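Dorkent rack-loading fault

The Dorkent rack-loading fault was a recurring failure in a robot manipulation project at the Lepik workshop in Janolham. The robot arm, which was being taught to put plates into a dish rack, closed its gripper fully while it still had a plate to hold, or closed it before it had reached the plate at all. Plates were dropped or pushed out of their slots. In one case the arm pressed against the rack until its protective stop was activated. The fault was first recorded in May 2024 and its main cause was identified in the same year. The name comes from Dorkent, the control program used in the project.

Background

The Lepik workshop was opened by the engineer Normunds Jaunzems as a place for testing household tasks with robot arms. Its dish rack task was prepared together with the small company Desar, which made the gripper controller. The purpose was simple: the arm should take a plate, bring it over the rack, turn it upright and lower it between the dividers. A plate was counted as loaded when it stood by itself and the fingers had moved away from it.

The task was chosen because it needs good precision but not much force. A plate slot leaves little space on both sides, and a plate that enters at a wrong angle can rest on top of a divider and look almost correct from some directions. For this reason the project used a camera near the gripper, which moved together with the arm and always saw the fingers from behind.

Two persons worked with the arm on most days. Iresha Akanda was responsible for the recordings and the training of the program, and Ivars Žukauskas for the mechanical parts and for safety.

Description of the fault

In normal work, the Desar controller received from Dorkent a number for the wanted opening of the fingers and sent back a number for the real opening. When the fault was present, the returned value stayed the same for a short time while the fingers were moving. Dorkent then understood that the fingers were still open, and it sent the closing command again. After the value was refreshed, the fingers were already together.

The result depended on the moment. If the fault came before the grasp, the arm continued the movement with closed fingertips and touched the plate or the rack with them. If it came during the release, the fingers opened late and the plate was lifted a second time from its slot. The second type was less frequent but made more damage, as the plate was then dropped from above the dividers.

The operators learned to recognize the first type from the camera view. The two fingertips met in a point before the rack, at a stage of the task when there should be a wide space between them. A closed gripper alone was not a sign of the fault, as the fingers were also closed in the resting position between attempts. It was therefore necessary to compare the view with the command log. The state of the rack was also noted each time, with the plates already standing in it, so that a plate moved by the arm could be found later.

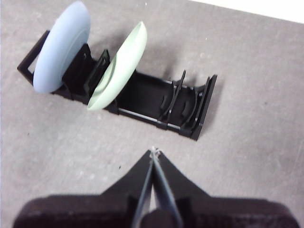
The stopped-arm incident

The most serious event happened during a long series of attempts. The arm came down with closed fingers and met the rack from the side. The force limit in Dorkent had been set for the open gripper, and it reacted too slowly. The rack was pushed along the surface until the protective stop of the arm was activated. One plate broke. Akanda was standing outside the marked area and was not injured.

Žukauskas asked that all attempts be stopped until the cause was known. This was not accepted by everyone in the project. Jaunzems first supposed that the plates were the problem, and he wanted to continue with a lower speed. After 75 further attempts at low speed the fault had appeared again, and work on the task was paused.

Investigation

Raimonds Grigaitė, a programmer who had not worked on the task before, was asked to examine the logs. He went through 2563 recorded attempts and compared the commands with the returned finger values. He found that the value stopped refreshing when the controller was asked for its temperature and its position in the same cycle. The two answers were placed in one memory area, and the older one could be read again by mistake.

The delay was up to 500 milliseconds. It had remained unnoticed in earlier tests, where the gripper was commanded slowly and each movement was finished before the next request.

Nivaldo Barros, then at Desar, repeated the error on a table without any arm – only a gripper, a power supply and the controller. His report confirmed the finding of Grigaitė, but added that Dorkent should not have trusted a value without a time mark.

Corrections

Desar separated the two answers in version 2 of the controller software. In Dorkent, every finger value received a time mark, and the arm was made to wait if the value was too old. The force limit was also changed, so that it was calculated separately for open and closed fingers.

The workshop published its safety note on Monday, October 7, 2024. It asked the users of the same controller to install the new version before working near the arm, and to keep hands away from the rack until the program shows that the arm is in the resting position.

Remaining questions

A small number of the failed attempts could not be explained by the controller. In these recordings the finger values were correct, but the plate was leaning when the fingers left it and slid afterwards. Barros considered them to be ordinary placing errors. Akanda disagreed and proposed that the old recordings, in which late releases were included, had taught the program a bad movement – she later removed them and trained the program again. The results of the two versions have not been compared under equal conditions.

See also

Gripper controller
Protective stop
Robot safety
Time mark (data)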